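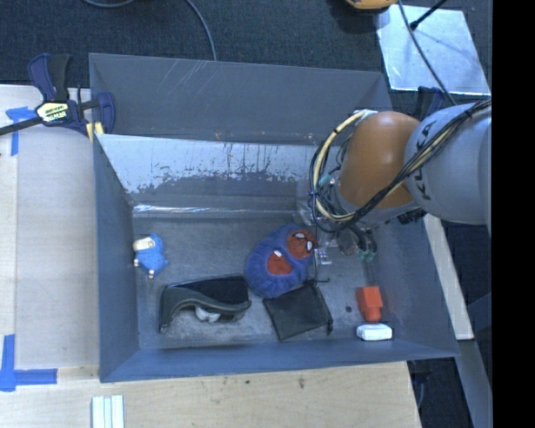
Comparing Two Grippers on Mixed Items in a Bin

Updated Monday, June 29, 2020

These are the steps we use to compare the Hornis and Toom grippers on the same arm. You need one arm, one bin, a fixed camera and a set of household items. Allow a full day per gripper.

1. Fix the bin in place

Clamp the bin to the table on two sides. Mark its position with tape on the tabletop so you can put it back if it gets bumped. If the bin moves between grippers, start over.

2. Choose the items

Mix soft and hard things. A plush toy, a pair of fuzzy slippers, a flat fabric pouch with a drawstring and a rigid plastic piece will give you a fair spread. Flat black fabric is hard for most cameras to pick out, so include at least one piece of it. Put small white items in too.

3. Route the hoses

Leave a loose loop of hose at the wrist joint. Turn the wrist through its full range by hand speed before you run anything. On our first setup in April the loop was too short and pulled off a fitting after 116 picks.

4. Set up the controller

Load the Skelstead profile for the gripper you are testing. Keep arm speed and approach height the same in both profiles. Only the grip settings should change.

5. Run the picks

Do 200 picks per item. Drop each item back from the same height and let it land how it lands. Do not straighten it. Stop after 5 misses in a row, log the item as failed and go on to the next.

6. Log the results

Tunovura writes one line per attempt. Add a column for the kind of miss:
slipped
no contact
picked two items
touched wall

Items near a corner produce most of the wall touches, so sort by position before you compare totals. Our last full log had 3,910 lines after we removed the test runs.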